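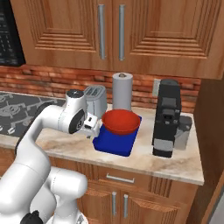

Valparaíso, julio
Por Lamisi Bawa
4 comentarios — compartido 2 veces

Hola lista,

contesto rápido que entro a reunión y esto hay que cerrarlo hoy antes de las 18:00. Cito lo de Grenel para no perder el hilo:

> Lamisi, vimos la propuesta. Dos preguntas. Una, por qué pagar
> licencias de simulación si al final hay que comprar el brazo igual.
> Dos, si la cocina de pruebas se puede armar con lo que ya hay en
> el taller y dejar la partida de mobiliario en cero. Necesitamos
> cifras, aunque sean gruesas, para pasarlo a compras.
> Equipo Grenel

Va por partes.

Simulación primero. La cocina virtual ya está: brazo blanco, encimera de mármol claro, placa de cocina a la izquierda, tostador, rollo de papel, cafetera negra. La tarea de arranque es la del bol rojo sobre el tapete azul, con la pinza entrando desde arriba. Si el alcance no da ahí lo sabemos antes de firmar nada con Stelmakh, que no acepta devoluciones una vez abierto el cajón del brazo.

Licencias: Vultari nos cotizó 600 por puesto al año. Pido 2 puestos, no más. El tercero que salía en la planilla vieja era un error mio, borrenlo.

Brazo: uno solo este ejercicio. Plazo de entrega 19 semanas desde la orden de compra — o sea que si compras se demora otro mes se nos va el semestre. Pedir con pinza incluida, aparte sale más caro y el cableado no viene.

Mobiliario: en cero no. Se puede reusar la encimera del taller, pero faltan muebles altos y algo que haga de microondas montado sobre la placa. En la simulación es justo donde más me preocupa el codo del brazo, con los muebles de arriba puestos el espacio cambia mucho. Sin eso la prueba física no sirve para comparar. Electrodomésticos de segunda mano, me da lo mismo la marca, no hace falta que enchufen.

Falta por cotizar:
- anclaje de la base (¿a la encimera o con pedestal propio?)
- seguro de transporte
- repuesto de dedos de pinza, Jaltivix quedó de mandar precio y nada todavia

Anticipo: Stelmakh pide 30 % con la orden. Grenel, confirmen si eso entra en este presupuesto o pasa al siguiente, porque de ahí depende todo lo demás.

Y porfa no respondan solo a mí, a la lista. La última vez quedó media conversación en mi bandeja y tuve que reenviarla a mano.

Mando la planilla corregida apenas salga de la reunion.

Lamisi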